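Your questions about the Gemus recordings, answered

I get asked the same things over and over, so I've finally written them down. I'm Sanaa Amrani, I look after the recording tables at Ornthorpe, and if your question isn't on this page just send it to me and I'll add it.

What are you collecting, exactly?

Short goes at everyday table jobs. Pick this up, put it in there, pass it from one hand to the other, lay it flat. Each go is one example, and the learning system (we call ours Vatus) gets shown heaps of them until it starts to pick up the pattern. I won't pretend I follow all the maths. Abhishek Dubey does that side and he's very patient with me.

Do I need to know anything about robots?

No! Some of our best people had never touched one. You hold a gripper in each hand and do the job with those in place of your fingers. It feels like eating with salad tongs for the first hour or so, and then you stop noticing.

How many examples do you need?

For a simple job, 1,000 good ones before Abhishek will even start a training run. For anything with two hands working together he asks for 2,000, and he'd take more if I let him. One person does a block of 12 goes and then has a proper break. Tired hands get sloppy and I can spot it straight away when I'm checking - the jaws start closing early and things get dragged along the sheet.

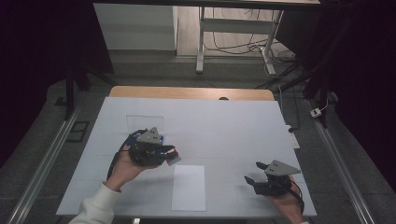 The two-handed jobs are the ones people find hardest, by the way. Most of us have one hand that does everything and one that just hangs about. So if your left is picking something up, have a think about what your right should be doing. Waiting is fine. Waving it around isn't, as Vatus will happily learn the waving too.

Should I do it the same way every time?

Please don't. Move the object a bit between goes, turn it round, start from a different spot. We had an early batch from Vishwakarma where everything began in the same place, very tidy, and the system was useless the moment you nudged anything. The task sheet tells you what has to stay fixed. The rest is up to you.

What if I drop something?

Pick it up with the gripper and carry on, if you can reach it. A fumble that gets put right is handy to have. If it goes on the floor, stop, tell me, and we'll mark that go as spoiled. I don't keep a tally of who drops what!

Can I wear what I like?

Pretty much. Long sleeves are fine as long as they don't flop over the jaws. I'd leave dangly bracelets at home, they catch on the cables.

Who checks the recordings?

I do, and then Abhishek looks at a handful from each batch. Most get through. The usual reasons for a no are starting before the beep, or stopping with your hands still halfway across the table.

When does the next round start?

November, and there are 7 places left as I write this. Morning blocks start at half past nine. Drop me a line with the times you can do and I'll send you the task sheet.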